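Robotics club notes – June 22, 2024

Quick one this time, everybody is heads down. Summer session is going and the Stalham room is open late most evenings, so if you've been meaning to come by, come by. Bring a snack. Bring your own screwdriver if you have one, ours wander off.

Big push right now is cloth. For those who missed the spring meeting: the Ondley challenge changed its rules and dropped the block stacking. Now it's soft stuff. Shirts, towels, anything that flops. Pick it up, spread it, fold it, put it down. Sounds easy. Is not easy! A block is the same shape every time you look at it and a towel never is.

So we're collecting grasps. Goal is 1,000 good ones before the deadline in July and as of this writing the log is at 450. Not bad for a group that spent the first two weeks arguing about file names. Each person signs up for a block of 20, does them slow, writes down the cloth and the surface, then hands off. Please please fill in the surface column. We have a whole page of grasps that just say "blue".

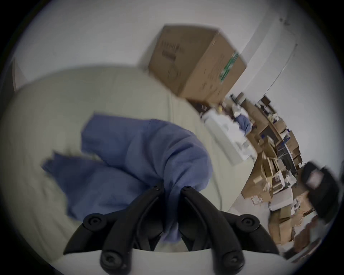 Photo: Stalham Robotics Club

Pinching a fold is still the most reliable way to start. Go in from above the wrinkle, let both fingers come together on the bunched part, lift before you pull. Flat cloth is the hard case – there's nothing to grab, and the tips want to skate across. Padded surfaces are a different problem, the seat gives a little when you press and you end up pinching cushion. Press less than you think you need to.

Other things we've learned, in no order. Thin cotton behaves worse than thick cotton. Corners are worth hunting for if you plan to fold later. Fast moves make blurry footage and blurry footage gets thrown out, so slow down on the lift. Tighten the finger screws at the start of your block, not halfway thru.

Software side: the new version of Pristitis (our labeling tool, and yes we know about the name, it lost a vote to get changed) is up on the shared drive. It lets you mark the moment of contact and the moment of release with one key each. Old labels will open in it fine. If yours don't, write down which file and leave a note on the whiteboard, don't try to fix it by hand.

We also heard back on the Hsueh grant. Yes! It covers spare fingers, a second battery and the entry fee, with a little left for pizza. Forms for the travel portion are due before we leave, parents need to sign if your under 18. Fourteen seats on the van so it's first come first served – 14 seats means 14, last year got silly.

Still needed: old towels, T-shirts, pillowcases, anything with a pattern on it. Stripes are great. Washed please. There's a bin just inside the front door.

Sign up sheet for July blocks is taped up next to the bin. Evenings are filling fastest, mornings are wide open.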